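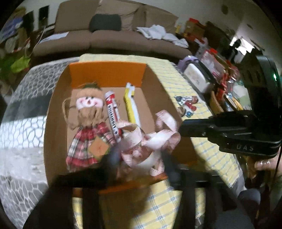 Vider un carton de jouets : la préhension vue par Ustemix

Accueil Dossiers Robotique Reportages Abonnement

La journée portes ouvertes d'Ustemix, le 11 janvier 2023, comportait trois postes de démonstration. Le plus fréquenté n'avait ni bras articulé ni cage de protection. Un opérateur tient une pince à deux mors par sa poignée, l'approche d'un carton ouvert et en manipule le contenu. Une caméra portée par l'outil enregistre le geste, et ces enregistrements servent ensuite à entraîner la commande d'un robot.

Dans le carton, une poupée de chiffon aux longs cheveux de laine brune, un clavier jouet rouge et blanc, un jouet jaune et blanc de forme allongée et un mètre ruban rose et blanc, emmêlé. La table est couverte d'une nappe à carreaux jaunes et blancs, avec un canapé brun en arrière-plan.

Dalva Bastos, responsable des essais, classe les objets selon la difficulté de prise. Un corps rigide et allongé se saisit par la tranche, à condition que les mors soient alignés avec son petit côté. La poupée se déforme : l'effort de serrage ne renseigne plus sur la tenue de l'objet, et une prise par les cheveux compte comme un échec. Le ruban est le cas le plus défavorable. Ses boucles se recouvrent et le point de saisie change à chaque contact.

Les parois du carton ajoutent une contrainte d'accès. L'outil doit descendre incliné, ce qui place souvent un mors entre la caméra et la cible. Les séquences où l'objet reste masqué pendant toute l'approche sont conservées, mais étiquetées à part.

Le jeu constitué depuis décembre compte 989 séquences, dont 600 retenues pour l'apprentissage. Le reste est écarté pour flou excessif, perte de suivi de la trajectoire ou geste interrompu. Le tri est fait avec Custia, un logiciel maison qui synchronise l'image et l'ouverture des mors — l'horodatage a été repris deux fois avant d'être jugé exploitable.

Le transfert vers un robot fixe est confié à Plelel, dont le banc d'essai occupait la salle voisine. Chaque modèle y est soumis à 100 prises consécutives, sans réglage intermédiaire. Les résultats par catégorie d'objets n'ont pas été communiqués. Mme Bastos indique seulement que les objets souples restent en retrait des objets rigides et que le ruban est pour l'instant exclu de l'évaluation.

Suominen, qui fournit les mors, prépare une version plus étroite pour les fonds de carton. Les premières pièces seront montées sur deux outils, et les séquences déjà enregistrées ne seront pas mélangées aux nouvelles.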